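Ceasefire, truce, armistice - which word do I use, and when is a war legally over?

Peadar Heffernan
Member, Betdale

I write a short column on foreign affairs for our town newsletter. The limit is 800 words, and I have 260 of them left for the part that is giving me trouble.

The column is about wars that stopped without being settled. In my draft I used "ceasefire," "truce" and "armistice" as if they all meant the same thing, mostly so I wouldn't repeat one word in every line. A reader who looked over the draft told me an armistice ends a war and a ceasefire doesn't. Then I read a piece saying Korea has an armistice and is still technically at war. Both of those can't be right.

I have 2 things to sort out:

Is there a legal difference between the three words, or is it only habit?

If there is no peace treaty, what does end a war?

I have looked in two dictionaries and they define each word by using the others. I don't need a law school answer, but I would like to get it right. The column goes in at the end of February. 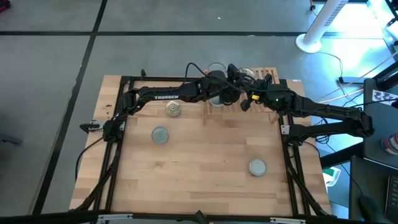 Two black arms over a butcher-block tabletop, with a slatted wooden rack

Erlinda Umali
Regular contributor

There is a difference, but it is looser than people make it sound, and governments don't always follow it when they name their agreements. You have to read what was signed and not go by the title.

Truce is the oldest and least exact of the three. It usually means a short stop for a stated purpose, such as collecting the wounded or keeping a holiday. It has little fixed legal meaning today, although some of the agreements made in the Middle East in 1948 were called truces.

Ceasefire means the shooting stops. It can be local or general, written or spoken, for a few hours or with no end date. One side can declare it alone. The Security Council can also call for one in a resolution. It says nothing by itself about borders, prisoners or who governs what, though the written ones often have those things attached.

Armistice is a more formal agreement between the warring sides, normally signed by military commanders or people acting for them. Under the old Hague rules of 1907 it suspends military operations and does not end the state of war. If it sets no time limit, the sides can resume fighting as long as they give the warning they agreed on. Those rules are still cited.

So your reader is wrong under the older law and partly right under how things have gone since. After 1945 a number of armistices were written to be lasting, and many lawyers now treat a general armistice as ending the war in practice, even with no treaty after it. Other lawyers disagree.

Korea is the usual case. The 1953 agreement says it is meant to bring a complete end to hostilities until a final peaceful settlement is reached. No settlement was reached. You will see "technically still at war" in almost every news story, and it is a fair short version, but it is one reading of the law. In a column I would write "no peace treaty was ever signed" and leave it there. That is true whichever side of the argument you take.

On your other point, wars have ended by treaty, by one side being completely defeated, by a joint declaration, and by both sides just stopping and going back to normal relations. Japan and the Soviet Union did it by joint declaration in 1956, and they never signed a full peace treaty. The United States ended its state of war with Germany in 1951 by its own act.

For 260 words I would drop "truce" altogether. Use "ceasefire" for the general idea and "armistice" only when the document has that name.

Drudalness

They're all the same thing. Politicians pick whichever one sounds best that week. My uncle was stationed in Korea and he called it a ceasefire the whole time he was there. Just use ceasefire.

Erlinda Umali

People do use it that way in speech, and "ceasefire line" turns up all the time for lines that have other official names. The Korean document is titled an armistice agreement though, so in print I'd keep that.

Peadar Heffernan

Thanks, this is what I needed. I have cut "truce" and changed the Korea line to say no peace treaty was signed. One more thing came up while I was rewriting, so I'll put it in the same thread.

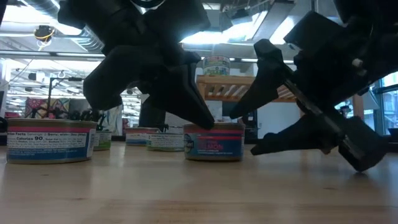

Does a ceasefire have to be signed by both sides to count?

A signature is not required. One side can announce a ceasefire on its own, and two sides can accept one through a go-between without putting their names on the same paper. A signed text makes it easier to say later who broke it, and it usually sets out the lines, the start time and who does the monitoring. If you mention an unsigned one in the column, say who announced it and whether the other side accepted.

Erlinda Umali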